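**Week 6 - Writing an access statement that gets read**

Bring your draft letter on Saturday, even if it's only half a page. Larysa Nazarenko is joining us for the second hour and she loves a messy draft!

## Where we got to

Last week we pulled apart the Sandby letter, the one a tenants' group sent after the ramp to the community hall was closed for repairs. Everyone agreed it was heartfelt. Most of us also had to read it twice to find out what the group wanted. The request was sitting in the second-last paragraph, behind a full page of history.

So this week is about order. I get far too excited about paragraph order, as you know by now, but it really does change how a letter lands.

## The shape we'll use

1. **The barrier.** One sentence, with the place and the thing in the way.
2. **Who it shuts out.** Be specific. "Wheelchair users and anyone with a walker" beats "some community members".
3. **The ask.** A thing a named person or office could do.
4. **A date for a reply.**

History, legal references and quotes from members come after all that. Keep them! They just don't go first.

A rough length to aim for is around 900 words, including any quotes. Larysa's own letters are often shorter.

## Two openings to compare

From the Onyshchenko file:

> For many years our members have valued their relationship with the library and have hoped for improvements.

And the rewrite by Stefaniia Holovko:

> The library's accessible washroom has been locked since June. Members who use wheelchairs now leave early or stay home. We ask the branch manager to unlock it during all opening hours.

I cheered when I read the second one. Notice that it's still polite - there's no anger in it at all - and the branch manager knows by the third sentence what to do on Monday morning.

## Words to watch

- *confined to a wheelchair*: use "uses a wheelchair"
- *special needs*: say what the need is
- *suffers from*: "has" is nearly always enough
- *the disabled*: "disabled people" or "people with disability", and ask the group which it prefers

Groups differ on that last one and they have good reasons. When you write on behalf of members, their wording wins over mine.

## For next time

- Redraft your opening using the four steps above.
- Read it aloud to someone who doesn't know the issue.
- Skim the Mulix and Larnix case notes in the shared folder. Mulix is the one about captions, Larnix is the one about the lift.

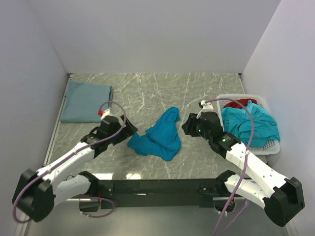
Plain description is the other skill to practise, because a letter about a barrier often travels with photos, and some of your readers will be using a screen reader. Start small. "A neatly folded grey-blue towel on a grey, marble-patterned surface" is a perfectly good first line: the object comes first, then its colour, then where it sits. Write a couple of lines of your own in that order, then try the same thing on a photo from your own letter, starting with the barrier. Keep opinions out of the description and put them in the letter, where they can do some work. We'll swap and read them aloud before the break.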